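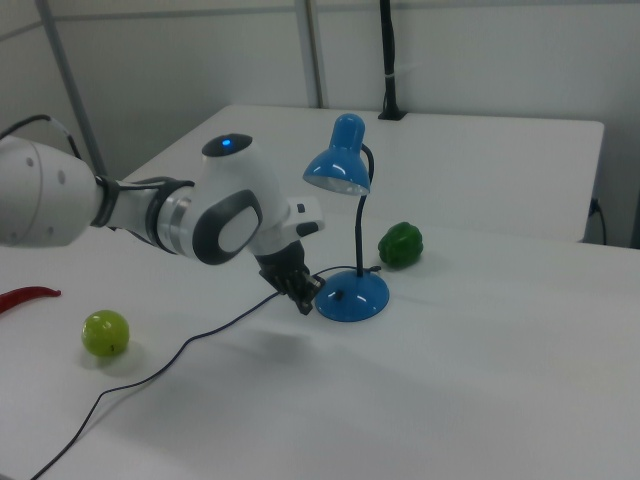
Estatísticas da Liga Zemine de basquetebol amador

Conjunto de dados com os jogos de uma época inteira, de outubro a março. Há um ficheiro CSV por equipa e um calendário geral.

Conteúdo
jogos.csv: data, pavilhão, resultado por período
jogadores.csv: pontos, faltas, ressaltos (quando alguém se lembrou de os apontar)
equipas/: 14 ficheiros, incluindo o do Budow, que desistiu à 7.ª jornada e continua a achar que foi roubado
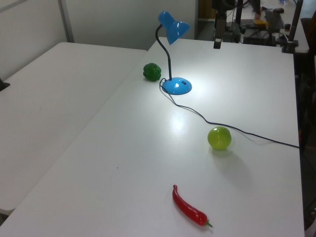

Os ressaltos do Skarlow antes de janeiro são de fiar pouco. O marcador era o Eduardo Tan, que também jogava a base – e, por coincidência, liderou a tabela.

Problemas conhecidos
O jogo 42 aparece duas vezes, com vencedores diferentes. Aceitam-se provas.
Minutos jogados: só a partir da jornada 19.

Licença: uso livre, com crédito. Correções para Ruxandra Hodoroagă, de preferência nunca à segunda-feira.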